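Whiteboards, again

Posted 08/04/2022

I've never trusted the small whiteboard. People buy one when they want to feel organised, write three words on it and then walk past it until November. My old one still said "ring Laxdal" long after I'd rung Laxdal.

Hafþór Hafstein swears by his. He says the trick is to keep it on the desk, with the stamp and the other bits, so it gets wiped and used. I have my doubts -- a desk is where things go to be covered up by post. And the boards with clips on the edge strike me as a way of selling you two clips.

Still, I gave it 15 days. I wrote lists. I wiped lists. The pen went faint on day 5 and I carried on with it anyway, which tells you how closely I was reading them.

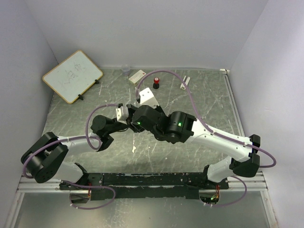
Does a whiteboard on the desk beat a paper pad? For a phone number you need until lunch, I suppose so, and for anything longer I'd take the pad.

Wiping is the part I can't get past. With paper I can look back and see what I promised. Hafþór says that's exactly why he likes the board. I've gone back to the pad, and he can have my spare pens.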